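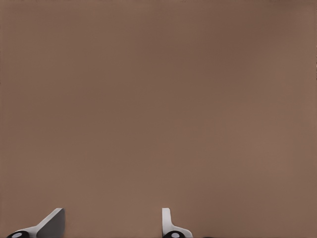

**Gripper evaluator, contract, Nerwood (two seats)**

Firent has been told by three suppliers that their two-finger gripper will pick "anything a hand can." We have spent enough on hardware to doubt it. We want two people who also doubt it and can write down why.

The job is a side-by-side test of the Vekex and Requena grippers, first in simulation and then on a bench arm. Each pair of fingers gets the same 477 grasp attempts, the same start poses and the same controller settings. Neither supplier gets to tune anything after we start. They have both asked.

**What you would do**

- Run the simulated trials and check them against the bench. We don't trust the simulator's friction numbers and neither should you.
- Go through the wrist camera views and log every miss, including the ones a sales deck would call "partial success."
- Repeat 20 of the worst cases by hand on the real arm.
- Write a report of 11 pages or fewer. If the answer is that the two grippers are about the same, say so on page one.

**What we need from you**

- Time spent with a real arm, with something broken along the way that you can tell us about
- Enough Python to change a test script without asking permission
- Basic statistics. The last report we paid for drew a winner from a gap smaller than its own error bars.
- Plain writing

A robotics degree is fine — so is a few years on a packing line fixing the machines. We don't need machine learning experience, and a demo video won't help your application.

**Terms**

The contract starts in September and pays $632 a day. Bench work is on site in Nerwood. The simulation part can be done from home if your connection holds up. You can't have worked for either supplier in the past two years.

**To apply**

Send one page on a test you ran where the result was not what your boss wanted. Add a resume if you like — we read the page first.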